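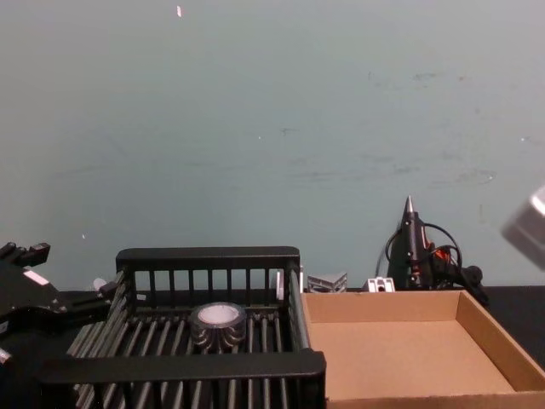

drondik_gerrit wrote:
Gerrit Van Hecke again. You're all moving far too fast when you demo. Slow down at the grasp and the arm copies you much better, I'd bet my tea on it.

Siebe W wrote:
Well, I started this thread so I'd better answer! I've done 30 demos of basket to cardboard tray now, all by remote control with both arms, and I did go slowly on the last lot. It still dithers over the basket. I reckon it's the bars (black gripper, black wire, black table, what chance has it got?).

Jolien_VL wrote:
Not sure I agree with Gerrit. If you creep in, you end up with loads of moments where nothing much moves, and it learns to sit there. I had that in June with pegs. Go at a normal pace and just don't stop halfway.

drondik_gerrit wrote:
Slow isn't the same as stopping, Jolien.

Jolien_VL wrote:
It is when you do it, I've watched you :)

pantelis_k wrote:
Siebe, are you starting from the same spot every time? I did that with the Trutham arms and it was lovely until somebody nudged the basket. Shift it a bit between goes, and turn it too.

Siebe W wrote:
Er, yes, same spot. I'd even put tape down so I could get it back exactly right. Oh dear.

nijs_fan wrote:
I'd bin remote control for this and push the arm through it by hand. You feel the bars that way, and with the sticks I can't feel a thing.

pantelis_k wrote:
But then your hands are all over the camera view, and you can't guide two arms at once unless you're an octopus. Remote for me.

Siebe W wrote:
Right, tape's coming up. I'll do another 30 at normal pace with the basket shoved about, and leave the slow ones out of the training. Sorry Gerrit!

drondik_gerrit wrote:
Keep them in a folder. You'll want them back.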